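Speaker notes: "What the Quote Leaves Out"
Buying a two-arm bench cell on a small-shop budget
Slot: Thursday, after lunch. Keep it moving, half of them will be asleep.

Slide 1. Hello
Say who we are. Henddale packs hampers, sample boxes and the odd corporate gift nobody asked for. We are small. Our automation department is a line in the budget labelled "Other".
Ask for hands up: who has a robot? Who has a robot that's plugged in?

Slide 2. How we got the money
First request went up as "robotics". Knocked back. Second went up as "packing bench upgrade". Approved in a day, same dollars. Pause here for the finance people to look at their shoes.

Slide 3. The quotes
We went to Curnon and Urrego. Curnon sent 4 pages. Urrego sent 90, most of it terms and conditions, with the price in an appendix.
Neither one included grippers. Grippers are apparently a lifestyle choice, like alloy wheels.
Point to make: get every supplier to price the same job. Ours was bottles, cartons, a tray and a cabinet with drawers. If you let them choose the job, they'll choose a cube.

Slide 4. Where the budget went
The arms themselves came to around 70 per cent of the spend. The rest went on:
- grippers, and spare fingers for the grippers
- bench and mounting
- electrical work (get your sparky in before you order, we didn't)
- cable management, see also slide 6
- freight, which arrived as its own invoice and its own personality
Don't read these out. Just do grippers and freight.

Slide 5. One arm or two
We had budgeted for one. Presura, our integrator, asked who was going to hold the drawer open. Good question, expensive answer.
If your job needs two hands when a person does it, price two arms from the start. Adding the second later meant a new bench for us, and the old bench is now where people leave their bike helmets.

Slide 6. Things to put in next year's budget
Cables. More length than the drawing says, and proper routing for it.
Test stock. Buy the real groceries, full retail, and keep the receipts. Accounts queried our soft drink claim twice.
Staff time. We allowed 8 hours of training and spent that on the safety stop and the login.
Lease or buy: we bought. Happy to argue about it at the bar, don't get dragged into it from the stage.

Slide 7. The bench
Leave this one up for questions. Somebody will ask what it costs per bottle. Say we're still working that out, and take the next question quickly. 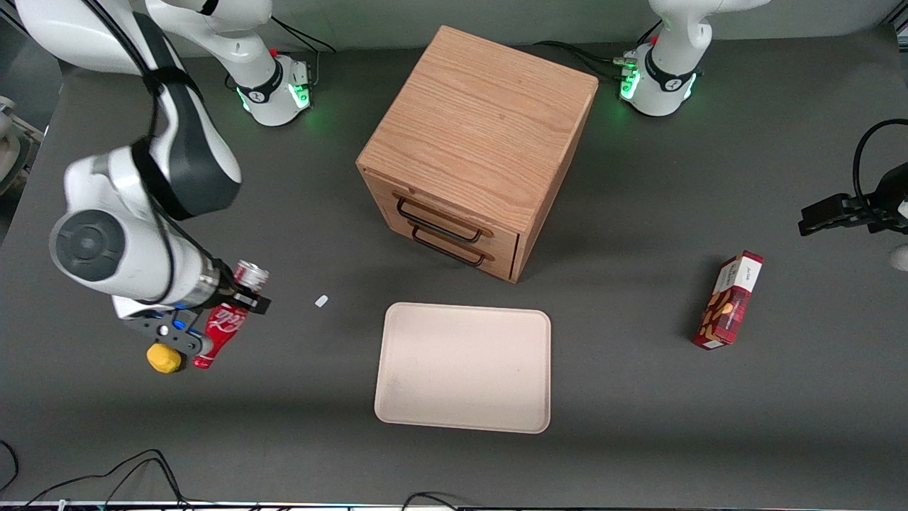
Slide 7: Two arms, one bench, Coke bottle in the gripper.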